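Looking after a wooden table top

My mother waxed her kitchen table every December, whether it needed it or not, and I have inherited both the table and the habit. People do ask me how it still looks so well after 19 years of homework and pastry, so I have put it all down in one place, and I hope you'll forgive me if I wander a little.

Start with a good wipe. Warm water, a drop of washing-up liquid and a cloth wrung out until it hardly feels damp - then dry it straight away, always going along the grain.

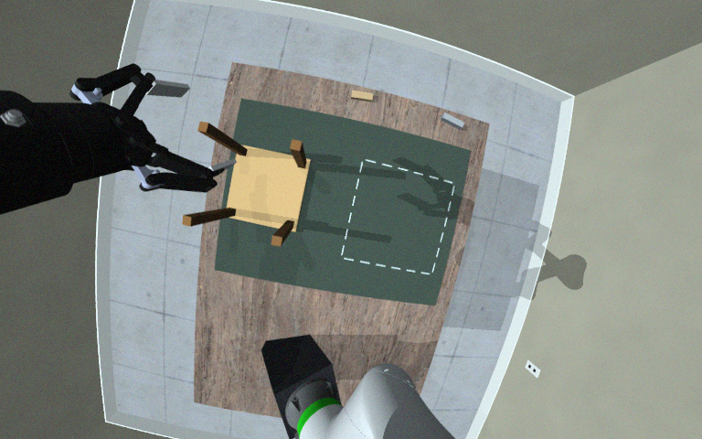
Pale rings from hot mugs frighten people, but they are often only in the wax. Rub gently with a soft cloth and a dab of plain paste wax (I use Remton, though any will do) and leave it for up to 16 hours before you decide it hasn't worked. Mine went in before supper and the ring had gone by breakfast!

Scratches want more patience. My neighbour Tainá Quintana swears by rubbing them with half a walnut, and on small ones I've come round to her way of thinking.

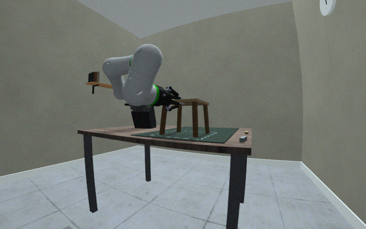 For oiling, thin coats are best. Pour a little on the cloth, never on the wood, and wipe off whatever hasn't sunk in after 11 minutes or so. Lay the oily cloth out flat outdoors to dry before it goes in the bin, as a scrunched-up one can catch fire.

Lastly, do put something down before messy jobs. A big mat saves a great deal of rubbing later, and you can shake it out at the back door.

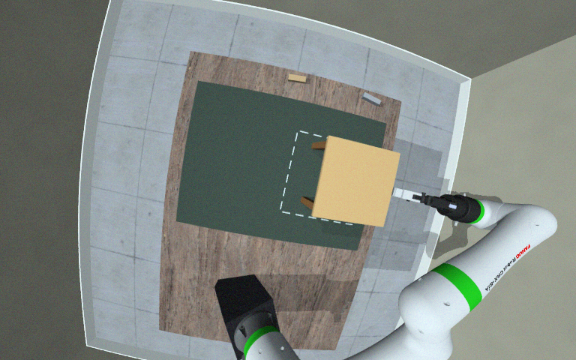

A dark green mat on a wooden table top, with bare wood left around it.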